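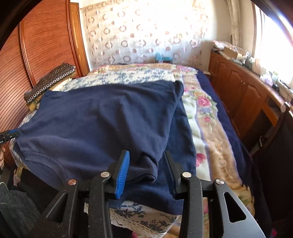 Page last changed: 2025-05-22

Gundton Mill open day

I've wanted to see inside the knitting mill at Gundton ever since I bought my first navy sweater from their seconds bin, and this April they finally opened the doors! Menaka Jayawardena drove and I navigated, badly, so we came in by the river road and got the long view of the chimney first.

You start in the yarn store. It smells of wool and cardboard, and the cones go right up to the rafters on both sides. Our guide had spent most of her working life in there and could tell two navies apart by the window when I'd have sworn they were the same color (she showed us three more and I got those wrong too). The mill has 123 shades on its books, and she says the dark blues are the hardest to match from one dye lot to the next.

Then the machine hall, and oh, the noise. They hand you earplugs at the door, so use them. The old flatbed machines are all named after the places their first customers came from, and we stood longest at Brundurari, which was turning out the back panel of a heavy crew neck. A panel comes down a little at a time and just hangs there, perfectly even. I could have stayed all afternoon.

Upstairs is where the necks go on, and for me this was the best part of the visit. The ribbing is joined to the body loop by loop on a big dial of points. It's called linking, and it takes seven months to get good at it. The woman on the nearest dial let Menaka try five loops. She dropped two and was given a round of applause anyway.

After that come washing and pressing, which you see from a walkway, and a small room of old pattern books. Ask to see the one marked Pană. It has swatches glued in next to pencil notes about who ordered what, and somebody's grocery list on the back page.

Lunch was at Ulivside, the café across the footbridge. Get the leek pie. The line was long but it moved.

A few practical things: the tour lasts nearly two hours, with 106 stairs in all and no elevator. Parking is on the grass. The shop takes cards, and the seconds bin is to the left of the register. I came home with another sweater, navy again, and Menaka bought socks.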